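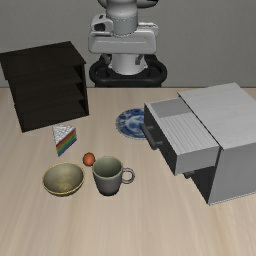 Speaker notes - "The night shift handover", 2024-04-19
Room 2, after the coffee break. Slot is short, so keep the opening short also.

## Opening

Good morning, and thank you for staying after the coffee. I work at the bakery in Drallgate, on the production side. I am going to speak about the moment between two shifts, when one group of people goes home and the other group must continue the same dough.

(Wait a little. People are still finding seats.)

I did not choose this subject because it is exciting. I chose it after a bad month, last May, when we threw away 200 loaves of rye in one morning. The night team had changed the water temperature for a new delivery of flour. They knew why. The morning team did not know it, and they changed it back.

Ask the room: who has a written handover at work? Let them raise hands. Then ask who has read the last one. They usually laugh here. If they don't laugh, go on.

## What we had before

We had a notebook with a blue cover. It was hanging by the door of the cold room, on a string. In theory each shift leader wrote a page in it.

Read three real entries, slowly:

- "All OK."
- "All OK, mixer noise again."
- "See yesterday."

The second one is my favorite. The word "again" tells us that the mixer had made this noise before, and when I went back through the notebook I found no earlier entry on it. So the problem was known to the people, but the paper did not know it.

Remember to say that the night team was not lazy. At the end of a shift a person has been standing for many hours, the bus is coming, and the notebook is hanging in a cold place. I would also write "All OK".

## The first attempt, which went badly

Here I should be open about my own mistake.

I made a form. It had two full pages and a box for everything: flour lot, water, room temperature, proofing times, cleaning, deliveries, missing staff. I was proud of this form. I printed it in color.

For the first week it was filled in very well. In the third week I noticed that the room temperature was the same every night, also on a night with a storm when the back door was open for the delivery from Pfeiffer. People were copying the numbers from the day before. I can't blame them, the form asked for too much and it gave nothing back to the person who wrote.

(If time is short, skip the storm. Keep the sentence about copying.)

## What we do now

The handover is now spoken first and written second. Both shifts overlap for 12 minutes, and these minutes are paid for both. Say the word "paid" clearly. Somebody will ask about it in any case.

The two shift leaders walk the same route each time. They start at the flour store, go along the mixers, pass the proofing room, and finish at the ovens. They talk about what is in front of them. When you stand next to the mixer, you remember the noise.

At each stop the leaving person answers this:

1. What is different from the plan?
2. What did you do about it?
3. What would you look at first, if you stayed?

Stay on the third question for a moment. It was suggested by a colleague from our other site in Pultent, where they used it for oven maintenance. I did not expect much from it. But people like to be asked for their judgment, and they answer in a different voice. The answers are also more useful to the next shift than the numbers are.

After the walk, the arriving leader writes the note. This is the part that surprises visitors most. Before, the tired person was writing and the fresh person was reading, or not reading. Now the fresh person writes down what he or she understood, and the leaving leader reads it and signs. If there is a misunderstanding, it shows while both are still in the building.

The note is half a page, on a plain sheet. We still have no program for it. We looked at one, called Irik, and for a bigger company it may be a good choice. For us it meant a tablet in a room full of flour dust, and hands which are never clean. We will look at it again when the new office is ready.

## An example from the floor

Tell the story of the sourdough starter.

One night the starter was rising slowly. On the walk the night leader said, "I would look first at the starter, it smells a bit sharp." That was the whole message. The morning leader wrote it down, fed the starter earlier than the schedule says, and held back the first batch. The customers got their bread late that day, but they got it.

With the blue notebook I am almost sure that we would have read "All OK".

Don't add numbers here. I don't have good ones, and last time I tried to guess I was asked for the source.

## What is still difficult

- When one leader is sick, the replacement often does not know the route. We painted it on the floor, but the paint does not survive the washing.
- On nights before a holiday everybody wants to leave fast. The walk becomes a run.
- Two of our best bakers don't like to speak in front of others. For them the route is done only in a pair, without listeners, and it goes much better so.
- The notes are kept in a folder, and we don't search in them enough. I would like to read one full month together with the teams and see what repeats.

The last point is a good place to ask the room for advice. Some people here come from hospitals and from printing, and they have done handovers for much longer than bakers have.

## Closing

If you want to try it, take one machine or one corner of the floor, and do the walk only there for a few weeks. Don't print anything before that. Especially not in color.

Blank copies of our half page are on the table near the door. They have flour on them, I am sorry, I packed them at work.

Questions. Repeat every question in the microphone before answering - the back rows did not hear them last time.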